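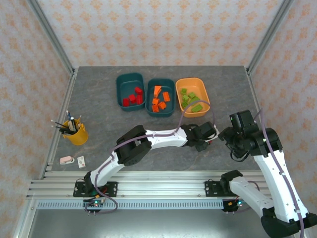

Figure 1. Two-arm sorting cell with red, orange and green blocks in separate trays.

3.2 Work at the cell

The Norkalel packing room fills small orders of colored parts. Before the project, all sorting was done by hand at a long bench, with 18 operators on two shifts. Each operator picked parts from a mixed bin, checked the color and placed them in the right tray. The Driltomon cell takes over the pick and place steps. Our question was what remains for the operators and how their day is organized after the change.

The cell has two arms mounted on the front rail, one at the left and one at the right. Trays stand in a row at the back of the table (Figure 1). Color order from left to right is red, orange, green. The tray colors do not match the part colors, and new operators reported this as a source of error when they refilled by hand. We recommend labels on the front edge of each tray.

3.3 Method

We logged 300 orders in July, half from the manual bench and half from the cell. For each order we noted start time, end time, number of stops and who cleared the stop. The Palik software on the cell writes its own log, which we used to check our times. Across all orders 1,258 parts were handled. Operators also filled in a one-page form at the end of each shift.

3.4 Changes in tasks

Sorting by hand is now a small part of the shift for operators assigned to the cell. Their main tasks are loading parts, swapping trays, clearing stops and signing off finished orders. Most forms mention less strain in the neck and wrists. Several also mention that the work is harder to pace. At the bench an operator could slow down or speed up; at the cell the waiting time is set by the machine, and a stop often comes in the middle of another task.

Stops were cleared by whoever stood closest. Operators who had taken the Quan training course cleared them without calling the technician. The others called and waited. The course is given only on the morning shift, so the evening shift waited more often.

3.5 Limits

The logging period covered one month and one cell. Part sizes vary within a color, and we did not separate the results by size. The forms were anonymous, so answers could not be linked to training. Bench orders were logged in the first 2 weeks and cell orders after that, and the order mix may have shifted in between.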